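Filed under: About Us / Our Story

Welcome to Hukstead! We are a small home and office cleaning company, and if you have found your way to this page you are probably wondering who we are and whether we will be careful with your grandmother's figurines (we will).

Lutfa Saha started Hukstead in 2000 with one bucket, a borrowed car and a list of 31 households, most of them friends of friends who kept passing her number along. A few of those first families are still with us, which makes us very happy. Kiri Waaka joined a few years later to look after our office customers, and these days she also trains every new cleaner who comes through the door.

Kiri's first lesson is always dusting, and she can talk about it for a good long while! She likes a fluffy microfiber duster, the chenille kind with fat soft fingers, and she likes to practice on small desk shelves, where a pen holder and a few scraps of colored bits and pieces make you slow down and think about what gets lifted and what gets brushed. Top shelf first, then the lower one, and the tabletop last of all.

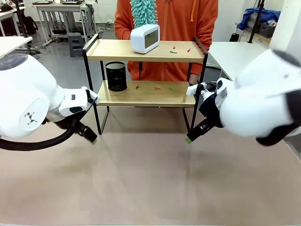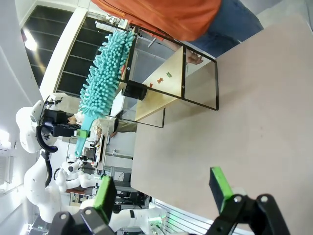
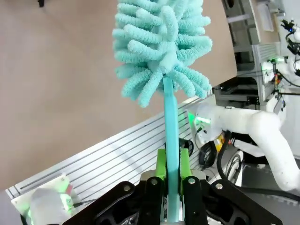
The teal duster

Where We Work

We clean homes and small offices all over Bhuiyan and the nearby neighborhoods, and we will happily drive around 35 minutes for a regular visit. If you live a bit farther out, please call anyway and ask for Lutfa, and we will see what we can work out together.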